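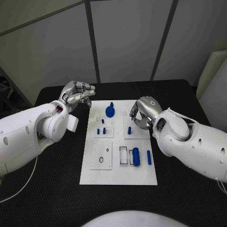 Two robot arms reach in over a white board on a black table.

The first thing you notice at a Dritbridge home game is how much noise comes from the bench. I sat three rows behind it in May, coffee going cold between my shoes, and by the end of the first quarter I'd stopped following the ball and started watching the women in warm-up tops. They were up for every deflection. They called out screens before the players on the floor had seen them. When a reserve guard came off after a rotten couple of minutes (a travel, an airball and a foul on a three-point shooter, in that order), she got a slap on the back from every single one of them.

That bench has become the best story in this league, and I'll happily argue it with anyone!

Last season Dritbridge played a tight rotation and wore out. You could set your watch by it: a lead at half-time, heavy legs midway through the third, and then a long, grim defence of whatever was left. They lost to Grastitz by 2 in the semi-final with the starters barely able to lift their arms, and the whole gym went quiet enough to hear the shot clock buzz on the last possession.

So the coaching staff tore it up. The second unit now comes on together, as a group, and it plays its own brand of basketball. The starters like to walk the ball up and feed the post. The reserves press full court, switch everything and shoot early, and for the four minutes they're usually given before the first sub the game turns into a sprint. It's glorious to watch. Opposing guards who have settled into a nice rhythm suddenly find somebody standing on their toes at half court.

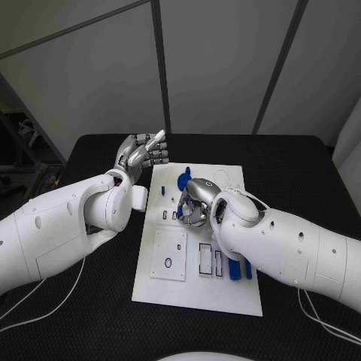 The robotic hand on the left, raised above the top corner of the board.

Grastitz had no answer for it in the rematch. Their point guard is as composed a ball handler as you'll find at this level, and she was still throwing passes into the second row. Dritbridge turned a deficit into a lead before the starters had finished their water, and when they did come back they had fresh legs and a crowd on its feet.

It doesn't always come off. Against Rondonuwu the press got carved up by a couple of smart bigs flashing to the middle, and the shots that had been dropping all month clanged off the front of the rim. The old Dritbridge might have gone back to the tight rotation for the rest of the night. This lot sent the reserves out again in the third, with the press dropped back to three-quarter court and a forward parked at the foul line, and they clawed their way to within a basket. They lost, but I drove home grinning.

What I love most is what it has done for the starters. They're sharper late, for one thing, and they've picked up some of the cheek. The centre, who used to treat the three-point line like an electric fence, let one go from the corner against Rondonuwu and nearly fell over laughing when it rattled in.

Next is Grakska, away, in a small gym with a dead spot near the visitors' basket and a home side that rebounds like the ball owes them money. They'll try to slow everything to a crawl, and they're very good at it. I've already booked my seat - behind the visitors' bench, naturally.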